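Kitchen & Workshop Tips: Before You Pay for a Robot Helper

Three readers have now sent me the same brochure, so I will deal with it in one go. Trelelora will rent you a two-armed robot by the month, with setup included and a support line, and the brochure says it "takes over the light work of the home kitchen." The price on my copy is $909 a month. They will also sell you the padded mitts, the work mat and a box of spare finger covers, each of those on its own line of the order form.

I went to the demo at Zoltivwood with a notebook and a bad attitude. What follows is what I'd want a friend to know before signing, plus a few tips that cost nothing and work whether your helper has a motor in it or is your nephew.

Read the add-on page first

The rental figure is on the front. The add-on page is at the back and it is longer. Consuelo Jaramillo, who keeps the books for a small lunch counter called Tapia, worked hers out with everything the salesman called "recommended" and came to $3,368 for the first three months, deposit included. She did not sign. She bought a second-hand dough sheeter and says it has been a good year for empanadas.

Ask for the finger covers to be thrown in. They touch food, they get greasy, and you will go through them. If the answer is that a cover lasts "depending on use," write down a number yourself and make them initial it.

Bring your own food to the demo

Every demo I have been to uses food that behaves. It's firm, it's light, it has been cooled, and it has a nice fold or edge to get hold of. Bring what you cook. A soft-boiled egg, a wet lettuce leaf and a slice of ripe tomato will tell you more than a morning of the salesman's pastries. If they won't let you swap the food, that's your answer and you can go get lunch.

Same with the bowls. Wide and shallow is the easiest thing in the world to drop something into. Ask for a tall jar, or a lunch box with the lid half on.

Time it yourself

Use your own phone and start when the operator says go. Do not let them restart the clock after a "quick adjustment." I timed a single move from plate to bowl at 41 seconds. The next try was 40, and the salesman was very pleased with the improvement. My own time was under two seconds, and I was holding a coffee.

To be fair to them, speed isn't everything. If you have bad hands or can't stand long, a slow helper may still be worth having. But then you want to know who is running it. Ask straight out whether the arms are working by themselves or whether a person is steering them. I asked three times and got "a blend" every time. A blend of what, and is that person's time in the $909?

Tips for the work surface

A cutting mat with a printed grid is a good idea for anybody, robot or no robot. You can put the bowl back on the same lines every time, and a child learning to set out ingredients will find it easier too. A few things to know:

Craft mats are made for knives and fabric. Keep the food in a dish and off the mat itself unless the maker says it is food-safe.

Don't put hot pans on one. It will curl and it won't uncurl.

Wash it flat in lukewarm water with a drop of dish soap, and dry it before you roll or stand it anywhere.

Keep cords off it. A cord across a work surface will find the one full bowl in the room. Run it down the back and clip it to a table leg. 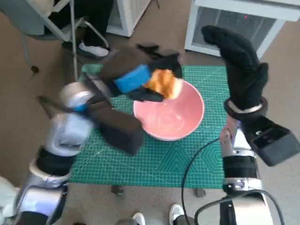
Grip is the other thing to press them on. Soft padded fingers are kinder to a crust than bare metal, I'll give them that, but padding soaks up oil and then you are handling tomorrow's bread with today's butter. Ask how the mitts come off, whether they can go in the washing machine, and how many come in the box. My salesman thought they could be "wiped." Try wiping an oven mitt and see how you feel about it.

Check the space, too. Two arms need elbow room, and whatever the brochure calls compact, measure your kitchen with the chairs pulled out. Mine would lose the path to the back door.

One more on names. A reader asked if this outfit is connected with Gatik. I have seen nothing that says so, and the Trelelora contract doesn't mention it. Go by the name printed on the contract and no other.

The brochure price is good through December, according to the sticker on it. There was another sticker underneath, and I peeled it. Same price, earlier month.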